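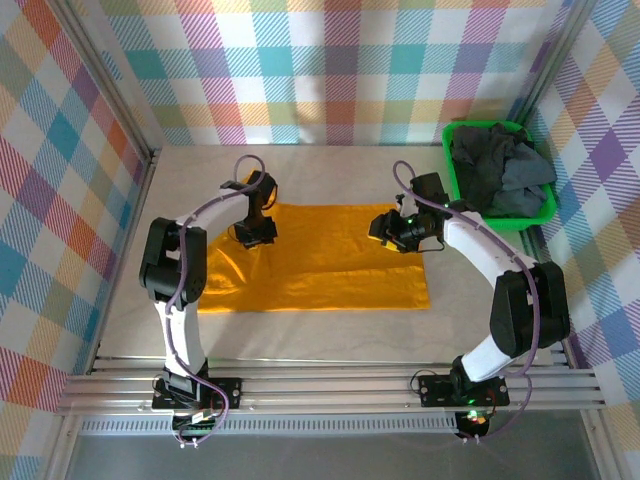
Shift pay stays the same when the folding cell goes live at Drultville, and so do the breaks. What changes is who stands where. The two arms take the flat pieces, like the yellow-orange cloth on the table. Dark clothing, such as the heap in the green basket, stays with the hand folders for now.

Heikki Lehtinen wrote:

> Cherry Mae and I are both on hand folding. Do we lose our places?
> And who do we call when it gets a piece wrong?

No. All 8 hand folders keep their places through January, and 6 of you will rotate through the cell.

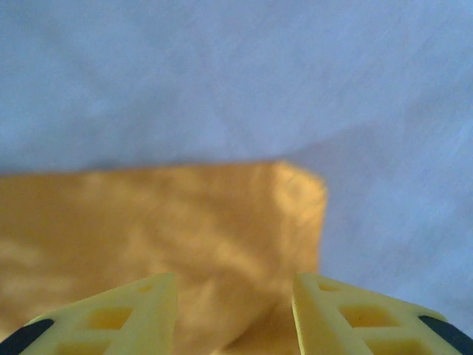
## Who handles a bad fold

Whoever is on the cell that hour. Stop the arms, pull the piece, fold it by hand and log it. You don't need to call Santeri unless it happens twice in a row.

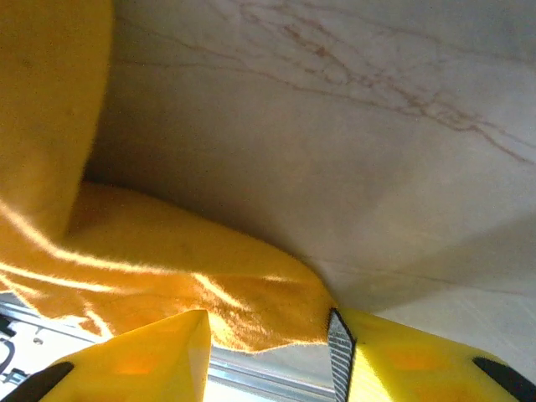
Training is on paid time, two hours each, and Minttu will post the list. Most of it is learning when to step in. A cloth bunched up close to the rail between the fingers is the sort of thing you'll be asked to judge.
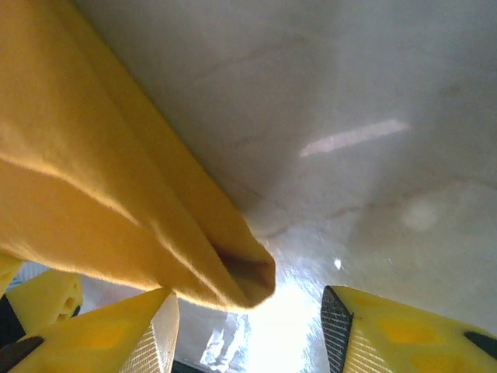 Nobody's count on the cell goes into a personal review. I have that in writing from Karppinen and can forward it.

Joni Savolainen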